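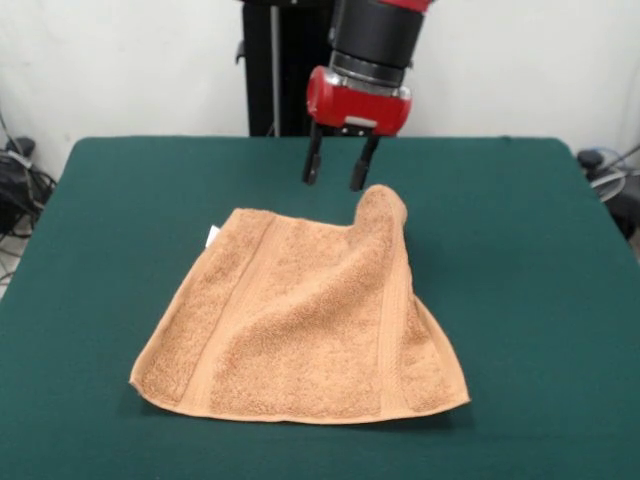 The Stinano bench with a tan terry towel on the green top, gripper open above the raised corner.

Stinano: Frequently Asked Questions

Last updated 2020-04-10

What is Stinano?

Stinano is our method for getting one robot arm with a plain two-finger gripper to flatten and fold a towel. It works from a single still picture of the table. The software looks at the picture, picks a spot to grab and a spot to let go, makes the move, and looks again. We've been working on it at the Nevau lab for a long stretch now, and we still crowd around the table when it gets to the last fold!

Why towels?

They're wonderfully hard. A box has the same shape wherever you set it down, but a towel has a new shape every time you touch it. Terry cloth adds its own trouble: it's thick, the loops hide the edges, and a corner that folds over on itself puffs up into a hump that can look a lot like a wrinkle. We wanted a problem where a pretty good guess isn't good enough.

What does the method do that's new?

Most of our earlier attempts tried to work out the full shape of the cloth first and then plan every move. Stinano skips the full shape. It scores possible grab points one at a time and asks a simple question about each: if I lift here and pull there, how much more of the towel will be lying flat? The answer comes from a small network trained on our own trials. We call that number the spread score, and it does most of the heavy lifting.

How much data did you use?

2496 grab-and-release moves, all on real cloth. We held back 366 more for testing and didn't look at them until the network was finished. Each move is stored with a picture from before, a picture from after, and the two points on the table.

How well does it work?

On the held-out moves, the spread score picked the better of two grabs far more often than our old corner finder did. In full runs on the table, it usually gets a crumpled towel to nearly flat in 14 moves or fewer. The old planner often ran out of moves with one side still bunched up. We're really happy with this. The full tables are in the report, bad runs included.

Does it know what a corner is?

Not in any way we gave it. There are no corner labels in the training data. It does seem to like corners, though, and lifted ones most of all, which makes sense when you think about how much cloth one good pull on a corner can open up. Watching that show up by itself in the score maps was one of the best afternoons of the project.

Do tags and woven bands confuse it?

Tags did, early on. A white care tag on tan cloth is a very bright little patch, and the first version grabbed for it again and again. Training on grayscale pictures helped a lot. The flat woven bands turned out to be useful, because a bent band is a strong hint that the cloth underneath is bent too.

Why is the table green?

Contrast, mostly. The felt-like cover also gives the fingers a bit of softness to press into when they reach for a thin edge. We have tried a bare white top and the results dropped. See the Sutier notes for that comparison.

What are Sutier and Stępień?

Sutier is the set of test routines we use to score every version the same way. Stępień is the folding stage, which takes over once the towel is flat enough. You can run Stinano without Stępień if you only care about flattening.

Where does it still fail?

There are 3 big ones. Towels rolled into a tight tube, two layers grabbed when we wanted one, and very thin dish cloths that slip out of the fingers. The double grab is the one we're working on now, and we have an idea involving a short shake after the lift that looks very promising.

Can I try it?

Yes, please do! The code and the training moves will go up together in May. You'll need an arm, a parallel gripper, a fixed camera and a towel. If yours does something odd, send us the before and after pictures along with the two points.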